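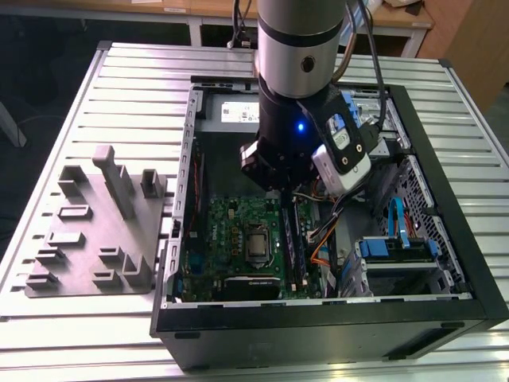
Hide glue trials, batch 3 — June

Picking up from the last entry. The first two batches were both too thin to tell us anything, so I have written them off and started over with fresh granules from the Lundov sack. The old jar smelled sour and I threw it out.

Soak: 45 g dry granules, cold tap water to just over the top, left overnight with the lid on. By morning it had swelled to a stiff jelly with no standing water. Vratislav likes to pour off and add fresh before heating. I did not, so keep that in mind when comparing with his numbers.

Heat: glue pot on the low setting, thermometer clipped to the side. It took longer than I expected to settle. The Carkton thermometer reads two degrees under the glass one in the same water, and I have marked that on the case in pencil. Everything below is by the glass one. Held at 60 C. It went up to 66 for a few minutes while I was on the phone. Probably no harm but noted.

Consistency: runs off the brush in a stream, then breaks into drops in the last inch. Vratislav calls this right for rubbed joints and a bit heavy for veneer. Added a spoon of water for the veneer pieces only.

Samples

All beech, planed the same morning, from the offcuts under the bench. Grain is straight on most of them. Piece 5 has a small knot near one end which I should have caught before gluing.

1 to 4: rubbed joint, edge to edge, no clamp
5 to 8: same, wood warmed on the radiator first
9 to 12: clamped, cold wood
13 and 14: veneer on flat stock, hammered down

Open time is the thing we wanted to know. On the cold wood I had well under a minute before the surface skinned over. On the warmed pieces it was clearly longer and I could slide the joint a couple of times before it grabbed. Shop was at 19 C with the door shut. I should repeat this on a warmer day before saying anything firm.

Piece 3 grabbed out of line and I pulled it apart, scraped it, and did it again. Counting it as a normal sample is wrong, so it gets an R next to the number.

Breaking

Left everything overnight plus most of the next day. Used the lever rig with the hanging bucket, same arm length as last time, sand added by the scoop.

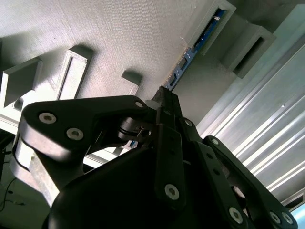

The cold rubbed joints failed along the glue line, nearly clean, with a few fibers pulled. Best of those held 31 kg. The warmed ones were all better and two of them took wood with them, so for those I am measuring the beech and learning little about the glue. Piece 5 broke through the knot and I am leaving it out.

Clamped pieces sat in between. I think I squeezed too much out of 9 and 10, there was a lot of bead on both sides and the line looked dry when they opened. 11 and 12 had lighter pressure and did better. Arūnas has been saying this since the first batch.

Veneer looks good on 13. On 14 there is a blister the size of a thumbnail near the corner. Tapping with a fingernail gives the hollow sound. Tried a damp cloth and the warm iron, and it went down but has come partly back up.

Notes for next time

Warm the wood. The difference is big enough that I don't see a reason to go on testing cold pieces, except one or two as a check.

Weigh the water going in. "Just over the top" is not a measurement, and I can't tell Vratislav what ratio I used.

Find out what gram strength the Lundov granules are. The sack only has a lot number, 1365. The Hijazi supplier lists theirs at 214 and Arūnas has some of it left over from the chair repairs, enough for one small batch. Would be worth running the two side by side on warmed beech.

Pot needs a better lid. It skins over whenever I turn away, and stirring the skin back in leaves lumps — they show under the veneer.

Leftover glue is in the fridge, labeled, second shelf. Use it within the week or throw it out. Broken samples are in the shallow box by the window, please don't burn them yet, I want Arūnas to look at 9 and 10.

© Tromix Workshop | Contact the bench | Back to top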